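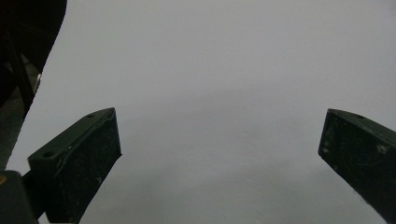

자막이 배우 입보다 반 박자 늦게 나온다면 프로젝터를 의심하기 전에 플레이어의 음성 지연값부터 0으로 돌려 보라고, 지난 판 설명서를 읽은 한 독자가 댓글로 적어 주었다. 같은 증상을 겪은 분이 여럿이어서 이번 판에서는 그 내용을 4.3항에 넣었다.

Lesen 가정용 상영 시스템 설치 안내
4장. 장편 영화 상영 준비

글 Lesen 설명서 편집부 | 3월 개정
공유 9 | 댓글 7

이 장에서는 본체 연결과 스크린 설치를 마친 상태에서 영화 한 편을 처음부터 끝까지 상영하기 위한 설정을 다룬다. 본체 연결은 2장, 스크린 설치는 3장을 참고한다. 메뉴 이름은 Lesen 본체의 한국어 화면을 기준으로 적었다. 언어를 바꾸어 쓰는 경우에도 메뉴의 순서는 같다.

4.1 디스크와 파일 확인

1. 본체 전원을 켜고 첫 화면이 나올 때까지 기다린다. 첫 화면이 나오기 전에 디스크를 넣으면 인식하지 못할 때가 있다.
2. 디스크를 인쇄면이 위로 오게 넣는다. 파일로 상영할 때는 저장 장치를 뒷면 USB 단자에 꽂는다. 앞면 단자는 펌웨어 갱신용이다.
3. [상영] - [목록]으로 들어가 제목과 상영 시간이 맞게 나오는지 본다.
4. 극장판과 감독판이 함께 들어 있는 작품은 이 단계에서 판본을 고른다. 재생을 시작한 뒤에 판본을 바꾸면 처음 장면으로 돌아간다.
5. [미리 보기]를 눌러 첫 장면, 중간, 끝부분을 짧게 재생해 본다.

참고: 목록에는 1,000편까지 표시된다. 그보다 많은 파일이 들어 있는 저장 장치는 폴더를 나누고, 상영할 폴더를 [목록] - [폴더 지정]에서 고른다.

참고: 상영 시간이 00:00으로 나오는 파일은 재생은 되지만 장면 건너뛰기와 중간 휴식 기능을 쓸 수 없다.

4.2 화면비와 밝기

시대극이나 전쟁 영화처럼 가로로 긴 화면으로 찍은 작품은 위아래에 검은 띠가 생긴다. 고장이 아니다. 띠를 없애려고 [화면 늘이기]를 켜면 인물이 세로로 길어 보인다.

1. [화면] - [비율]에서 [원본]을 고른다.
2. Wasport 스크린을 쓴다면 상단 가림막을 내려 검은 띠의 아래 선에 맞춘다. 하단 가림막도 같은 방법으로 올린다.
3. [화면] - [밝기]를 연다. 시험 화면에 회색 막대가 나타난다.
4. 가장 어두운 막대가 배경과 겨우 구별될 때까지 밝기를 조절한다. 조명은 실제로 영화를 볼 때와 같은 상태로 둔다.
5. [저장]을 누르고 자리 번호를 고른다. 밝기 설정은 7번까지 따로 저장된다.

밤 장면이나 횃불만 켜진 실내 장면이 많은 작품은 밝기를 한 단계 올린 설정을 따로 저장해 두면 편하다. 흑백 영화는 [색 온도]를 [표준]에 둔다. [따뜻하게]로 두면 화면 전체가 누렇게 보인다.

주의: 렌즈에서 나오는 빛을 직접 들여다보지 않는다. 초점을 맞출 때는 렌즈 옆에 서서 스크린 쪽을 본다.

4.3 음성과 자막

1. [음성] - [언어]에서 원어 또는 더빙을 고른다.
2. [음성] - [출력]에서 연결한 스피커를 고른다. Palacios 스피커는 전원을 먼저 켜야 목록에 나타난다.
3. [자막] - [언어]를 고르고, 크기는 [보통]에서 시작한다.
4. 대사가 있는 장면을 재생하면서 입 모양과 소리가 맞는지 본다.
5. 맞지 않으면 [음성] - [지연]을 열어 값을 0으로 돌린 뒤 다시 확인한다.
6. 그래도 소리가 빠르면 값을 한 칸씩 올린다. 소리가 늦으면 스피커 쪽의 음장 효과를 끈다.
7. 소리는 맞는데 자막만 어긋나면 [자막] - [시간 맞춤]에서 조절한다. 이 값은 작품별로 저장된다.

참고: 지연값은 스피커를 바꾸어도 그대로 남는다. 이전에 다른 스피커를 쓰면서 넣어 둔 값 때문에 소리와 자막이 함께 밀린 것처럼 보이는 경우가 많다.

참고: 검은 띠 안에 자막을 넣으려면 [자막] - [위치]에서 [화면 밖]을 고른다. 하단 가림막을 올려 둔 상태에서는 자막이 가려지므로 [화면 안]으로 둔다.

전투 장면의 효과음이 크고 대사가 작게 들릴 때는 음량을 올리지 말고 [음성] - [대사 강조]를 켠다. 세 단계 가운데 1단계면 대부분의 작품에서 충분하다. 3단계에서는 배경 음악이 눈에 띄게 줄어든다.

4.4 중간 휴식 넣기

상영 시간이 긴 서사극은 중간 휴식을 넣어 상영할 수 있다. 작품 자체에 휴식 화면이 들어 있는 경우에는 이 기능을 끈다.

1. [상영] - [휴식]을 [사용]으로 바꾼다.
2. 휴식을 넣을 장면을 고른다. [자동]으로 두면 전체 길이의 가운데에서 가장 가까운 장면 경계에 들어간다.
3. 휴식 길이를 정한다. 기본값은 9분이고, 3분 단위로 바꿀 수 있다.
4. Cestier 조명 조절기를 연결했다면 [조명 연동]을 켠다. 휴식이 시작되면 조명이 서서히 밝아지고, 끝나기 직전에 다시 어두워진다.
5. [시험]을 눌러 화면, 소리, 조명이 순서대로 바뀌는지 확인한다.

주의: 휴식 중에도 램프는 켜져 있다. 통풍구를 막거나 본체 위에 물건을 올려 두지 않는다.

주의: 휴식 중에 디스크를 꺼내면 이어 보기 위치가 지워진다. 디스크를 꺼내야 할 때는 먼저 [정지]를 누르고 [위치 저장]을 고른다.

4.5 상영을 마친 뒤

1. 엔딩 크레디트가 끝나면 [정지]를 누른다. [연속 재생]이 켜져 있으면 목록의 다음 작품이 바로 시작된다.
2. 전원 단추를 한 번 누른다. 냉각 팬이 멈출 때까지 전원 플러그를 뽑지 않는다.
3. 스크린 가림막을 모두 올린 다음 스크린을 감는다. 가림막이 내려온 채로 감으면 천에 주름이 생긴다.
4. 렌즈 덮개를 닫는다.

설정이 뒤섞여 처음부터 다시 하고 싶을 때는 [관리] - [상영 설정 초기화]를 고른다. 밝기와 지연값, 휴식 설정이 지워지고 작품 목록과 이어 보기 위치는 남는다. 네트워크 설정은 5장에서 다룬다.

댓글 7개 모두 보기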